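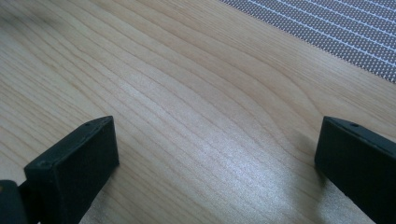

Ticket: Briefing alerts going out with wrong country tags
Opened: 5/31/23
Reported by: Orla Brennan, Sterkar foreign policy desk
Product: Vokorlow news monitor
Status: Resolved

Problem
Stories on the trade talks between India and the EU are being tagged "Domestic, EU" and left out of the Asia briefing. Embassy subscribers get the briefing at 8 and have started asking where the summit coverage went. More than 600 stories affected.

Log
Checked the feed. Stories arrive complete, with both places named in the text.

Re-ran two of the missing stories by hand. Same wrong tag both times.

Turned off the Moynihan filter. No change. Turned it back on.

Compared the tag rules with the previous set. Rule 5 now stops at the first government named. Joint statements put out in Brussels name the Commission first, so India is never read.

Changed rule 5 to read the whole story. Test stories on the foreign ministers' meeting now carry both tags.

Orla asked if old stories can be retagged. Yes, run started from the admin page.

Retag finished. Orla confirms the missing stories show up in the Asia archive.

Still open
Voltura mirror site keeps its own copy of the rules and needs the same change. Moved to a separate ticket, planned for July.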